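3.2 Work surfaces and glare

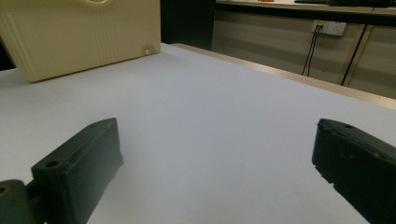

Figure 2. Pale gray-white table surface.

Glare from work surfaces was rated at the Prusbridge and Parnura offices in February. A total of 34 staff members took part, each working at a light table and at a dark one for 80 minutes. Window blinds stayed open, and ceiling lights were left at their normal setting. After each session, participants filled in the short eye comfort form developed by Wuyts and Shakya.

Scores for tired eyes were higher at the light tables, mainly at desks next to a window. Desks farther inside the room showed little difference. Four participants asked to stop early and were left out of the analysis. Age and use of glasses had no clear effect on the scores.

Pietrzak reported a similar pattern for reading rooms, although her tables had a gloss finish. We did not test gloss finishes. Seat height is treated in Section 3.3.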